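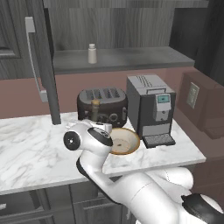
Figure 11. Kitchen counter task in the simulator, gripper above the bowl, fingers partly open.

4.2 Recording your first demo by remote control

Okay, this is the fun part! You're going to drive the arm yourself, and the software will save everything you do so the robot can learn from it later. I'm assuming you've finished section 4.1 and your hand controller is paired. If the light on it is still blinking, go back and sort that out first.

1. Open the Volteck launcher and load the kitchen counter task. Give it a minute (the marble takes forever to load on my old laptop).

2. Hold the controller the way you'd hold a flashlight and press the side button once. The arm now follows your hand. Let go of everything and it stays put.

3. Bring the gripper over the bowl, as in Figure 11. Come in from the near side of the counter and keep an eye on the coffee machine, which sits very close to the bowl's right edge.

4. Tap Record. Wait for the beep before you move.

5. Lower the fingers over the rim, squeeze the trigger slowly, and lift. I like to pause for a beat after the squeeze so the grasp shows up clearly in the recording.

6. Set the bowl down on a clear bit of marble, open the fingers, back away, and tap Stop.

7. Press Keep or Toss. Be picky here!

Note: You need 24 good demos before the Train button lights up. I usually go for 60, spread over a couple of sittings, and I start the arm from a slightly different spot each time.

Note: Bumping the toaster or the bottle doesn't end the recording. Toss that one yourself, or the robot will happily learn the bump too.

Caution: Don't use the Mirror setting while you're recording. It swaps left and right halfway through a move. Birutė Juška lost a whole afternoon of demos to it, and we still haven't fixed it in the Gosley build.

Caution: If you switch from the simulator to a real arm, set the speed to 16 percent and keep the stop button within reach. Section 6 covers the rest of that setup.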